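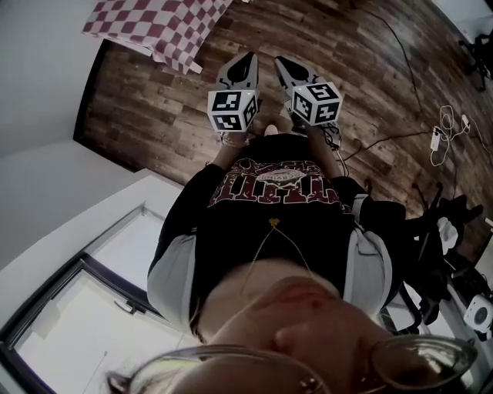
Open day at the Osgate flooring and furnishings hall
2023-08-02

I went to Osgate expecting a sales pitch with free coffee, and that is mostly what I got. The coffee ran out before noon.

The hall used to be a cold store and still has the big sliding doors. Four firms had taken space for the open day, though Culturico's stand was a rack of leaflets and a chair with a coat on it. I passed it three times and the coat never moved.

The floors are the reason to go. Wooden planks run through the whole middle section, and you are allowed to walk on them, stand on them, drop your keys on them if you like. I did. Good showrooms let you do this and most don't, so credit where it's due. What I was less sure of was the talk that went with it. I was told the planks would "settle in" over the first winter, which I have heard before from people selling me a floor that later had gaps in it. When I asked how big the gaps might be, I was handed a brochure. The brochure has a dog in it and no measurements.

Jalline had the largest display and the highest prices. Their oak dining table is listed at 825 dollars without chairs, down from a June price that I couldn't find written anywhere. It's a decent table. One leg rocked when I leaned on the corner, and the man at the stand put that down to the floor. The floor people, 13 steps away, put it down to the table.

I liked Piątek better. They make plain shelves and low benches, and they bring the offcuts along so you can see the end grain. Their finish still smelled strongly of oil, and I'd want to know how long that lasts in a small bedroom. "Not long" was the answer. I took a sample home and will find out.

The tour of the back room lasts 20 minutes according to the sign at the door. Ours was shorter. We saw stacked boards, a drying rack and a saw that was switched off for the day, and we were told what it does when it's on. A child behind me asked if it could be turned on and was told maybe later – I stayed until closing and it wasn't.

Parking is free but the lot is gravel and slopes toward the road. Entry was 2 dollars, refunded if you buy something, and I didn't. If you need a floor, go and stand on theirs for a while before you let anyone talk to you. If you need a table, bring something flat to put under the legs.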